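Outdoor Recreation and Winter Sport
Handout 6: Reading a Trail Map Without Believing All of It
Instructor: Zubaida Khokhar
10/1/18

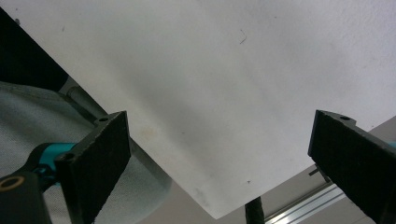

1. What the ratings mean

Green, blue and black are relative. A blue at Cadmont is a blue compared with the rest of Cadmont, and it tells you very little about a blue at Wonwood. I have heard students say a run "should have been" a black, as if there were some office that checks. The hill decides. The hill also sells the tickets, so keep that in mind when half the map comes out blue.

2. Vertical drop

Wonwood's brochure gives 900 feet. Its own lift table adds up to 869 if you stay on runs that are open to the public. The rest is a hike above the top chair – pretty, I'm told, but you don't ski it on a day pass.

Questions to ask of any vertical figure:
Measured from where?
Can you ski it in one go, or do you need a traverse and a second lift?
Is it open all season, or for two weeks in February?

3. Acres

I trust this number least. Some hills count groomed trails only. Some count the trees between them, and a few seem to count everything inside the property line. Before you compare two resorts on acreage, find out how each one got its figure. If you can't find out, leave it out of your paper.

4. Snow totals

Where is the stake, who reads it, and when is it cleared? A stake near the summit and a stake by the parking lot will give you two different winters. "Up to" in front of a storm total should make you suspicious. So should a season total with no start date.

5. The drawing itself

Painted maps bend the mountain so every run fits on one sheet. Slopes that face away from each other end up side by side. The cat track at Cadmont that looks like a gentle ride home is flat for most of its length, and snowboarders walk it. Use the painting to find lunch. Use a contour map to judge steepness.

For next class

Read the Ruggiero chapter on slope angle. I don't agree with all of it, especially the part on beginner terrain, and you don't have to either. Bring 5 claims from one resort's website, with a note on how you would check each. Screenshots are fine.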